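Rirko Shelf Handling Code

The Rirko Shelf Handling Code is a set of working rules for robots that place, pick and straighten goods on open retail shelving. It was drawn up at Travodbridge and is used mainly by operators of arm-equipped machines in small stores. The current edition has 57 clauses in 8 parts. It covers daily practice only and leaves electrical and machine safety to other documents.

Shelf zones

Part 2 divides each shelf level into a working zone and a standing zone. Goods in the standing zone are not to be touched during a task in the working zone. A tray may serve as the target of a placing task if it lies flat and its rim is clear on all sides. Bottles may share the level with the tray. The upper shelf is treated as a ceiling, and the arm must enter below its front lip without contact.

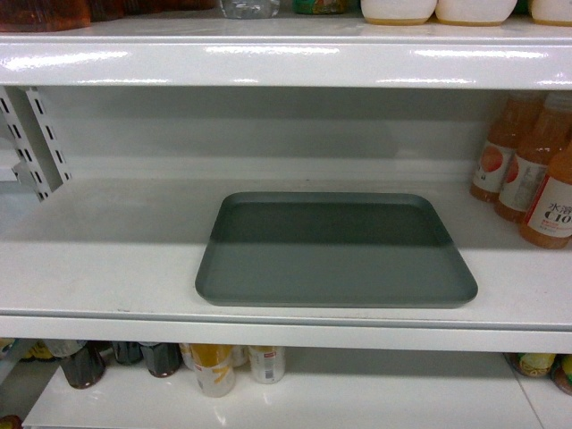 Lougher has objected that the zone rule is too loose for mixed drinks, and would prefer a fixed clearance for every bottle shape over a judgment made by the operator. The objection was recorded in February and the wording was left as it stood. Arkstead applies a stricter local rule under which bottles next to a target are moved before work starts.

Fingertip condition

Part 5 deals with gripper fingertips. They are inspected before each shift and again after any contact with a shelf edge or bracket. Chipped or abraded coating on an inner face must be logged - even where grip is not affected - and the entry must state which fingertip is concerned. Cleaning is done with a dry cloth. Fingertips are replaced as a pair after up to 867 hours of use, or sooner if the inner faces no longer run parallel.

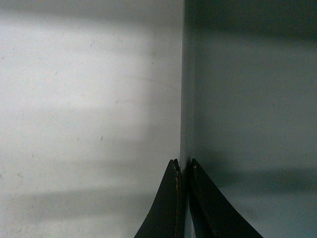
Gripper fingertips in front of an inside corner, with wear along the inner edge of the left one.

Records

Logs are kept for each machine and name the task, the shelf level and the fingertip pair in use. The edition dated May 20, 2024 added a separate column for coating wear.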